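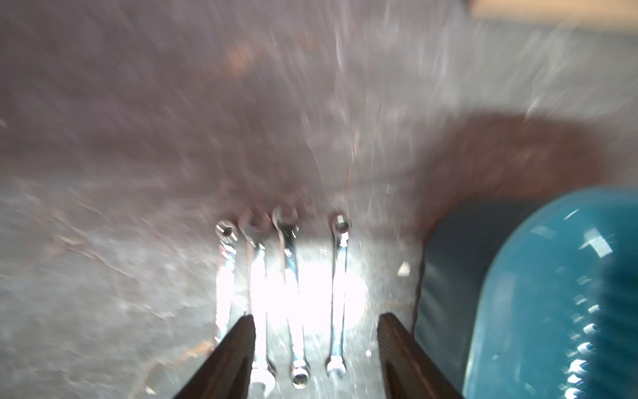
Indrek Sepp wrote back that the backup plug-in has shown a green tick every night since July, so why are we going through all this again. Fair question. A green tick means the job ended. I would like to see a file come back out of it.

Pre-move check, Winemora site, Windows box to new host
Search this site Go

1. Backups
Restore to a blank folder on the Kolley server and open ten pages at random. DONE, PARTLY. Posts came back. The uploads folder was 9 files short and the log says nothing about it. Not passed until I know which 9.

2. Database
Export, import, compare row counts on the posts table. PASS. 3043 on both sides. I ran it twice as I didn't believe the first one.

3. Permalinks
Old addresses must answer with 200 on the new host, no index.php in the middle. FAIL. The rewrite rules were copied over from web.config by a converter, and the converter skipped anything with a bracket in it. Arūnas Mägi says the rest can be done by hand in an afternoon. I'll allow two.

4. Plug-ins
List them, switch off what isn't used, update what is left. OPEN. The Mladenović theme still wants a slider plug-in that was last touched years ago. The supplier calls it "stable". So is a brick.
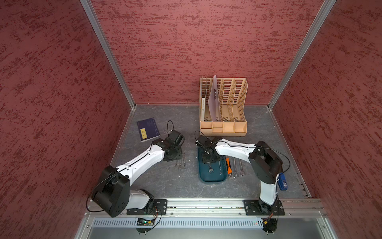

Workbench, fixed camera view.

5. Image sizes
Thumbnails rebuilt after the move, originals left alone. PASS on the pages I looked at. The rebuild stopped at 87 per cent the first time and carried on when restarted, with no error shown. I don't like that.

6. Logins
Remove old admin accounts, change the rest. PASS. There was one called "test2" with full rights.

7. Mail from forms
Send from every contact form and check it lands. FAIL. The form says thank you whether or not anything goes out.

8. Scheduled posts
Set one for Sunday, 6 am, and see. OPEN. On the old server these only fired when a visitor turned up, and the new host claims theirs don't need one. We'll see on Sunday.

Not signed off. Items 1, 3 and 7 need doing again before the domain is pointed anywhere.

Last updated: July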